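Small Pet Care, Week 5 Handout: The Litter Tray

Okay, so last week was food and water, and I promised you we'd get to the other end of the business. I've cleaned a lot of trays (I fostered for the Drondham shelter for years before I ever taught this class), and most of what I know fits on a page or two.

Start with what you're holding. The scoops that come in starter sets have short handles, and by the third tray of the morning your back will let you know about it. Wrap whatever handle you've got! Grip tape is cheap, it gives you something to hang on to, and a bright color is easy to find at the back of a cupboard. Overlap each turn a little and pull it snug as you go.
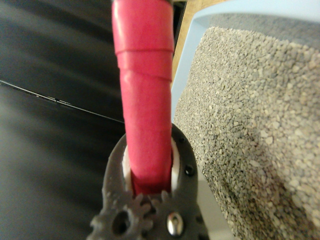
Soon-im Ok told us on Thursday that she'd skip tape altogether on anything that goes near litter, as the dust gets into the seams and never comes out. She uses bare plastic and rinses it every time.

Fair point, and I've gone back and forth on it. If you do tape, plan on peeling it off and starting over every couple of months. Uriel Navarrete's compromise is to tape only the upper half, well away from the blade, and I like that one a lot.

Now, setting up. Put the bin next to the tray before you lift a single clump. I mean right next to it – a full scoop carried across a room leaves a trail, and you'll be sweeping for longer than you scooped. Open the bin, check that the liner is seated all the way around the rim, and only then pick up the scoop.

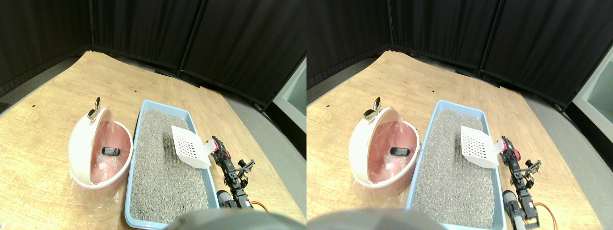

Then work from one end of the tray to the other. Slide the blade in along the bottom, lift, and shake it gently side to side so the clean grains drop back through. Big hard shakes just break the clumps up, and then you've got crumbs you can't catch. I give it a slow count of 2 and stop.

If you dig a trench, smooth it over before you go on. Top up to the depth you started with. My own tray at home takes roughly 500 grams a week, but yours will depend on the cat and on how enthusiastically it digs.

A word on grip again, for anyone with sore wrists. Sports overgrip is softer than hardware-store tape and it works on pretty much any handle, a rake or a racket or a broom. Start at the butt end, keep the tape at the same angle all the way up, and finish with a band so the end doesn't lift.

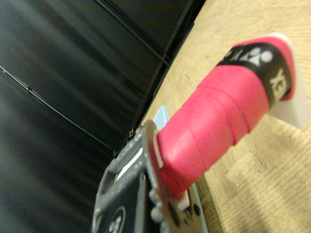
Don't stretch it too thin on the last few turns, either. That's where it frays first, and a frayed end picks up every hair in the house.

When you're done, tie off the liner if it's full, wipe the rim of the tray, and wash your hands for 20 seconds with soap. Pregnant folks should hand this job to somebody else if they can, and we'll talk about why next week.
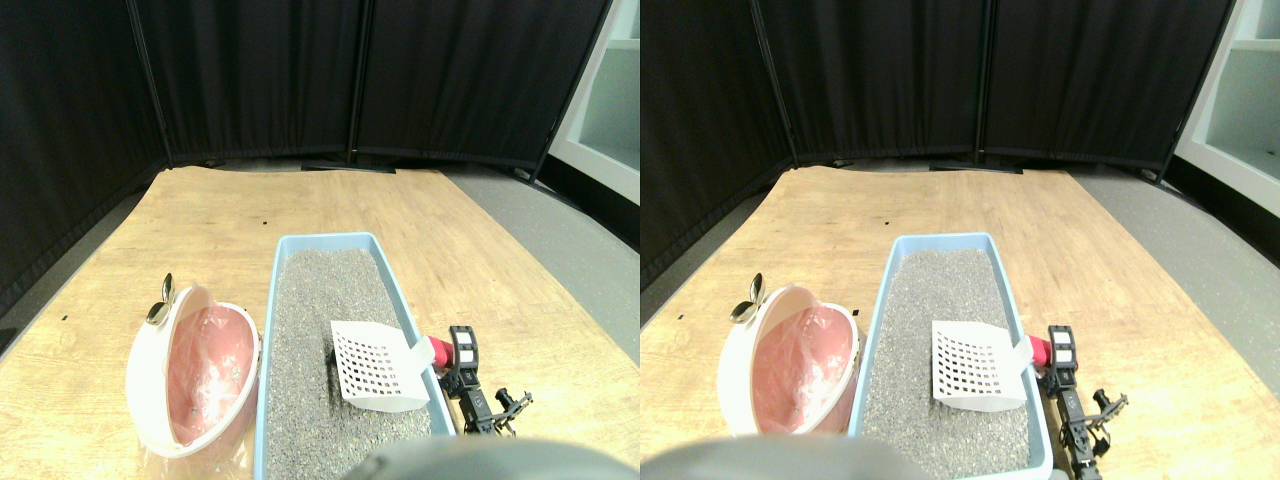
Fig. 4. Tray, scoop and lined bin set out on the table.

For next time: read the Garkel sheet on litter types and bring one question about it.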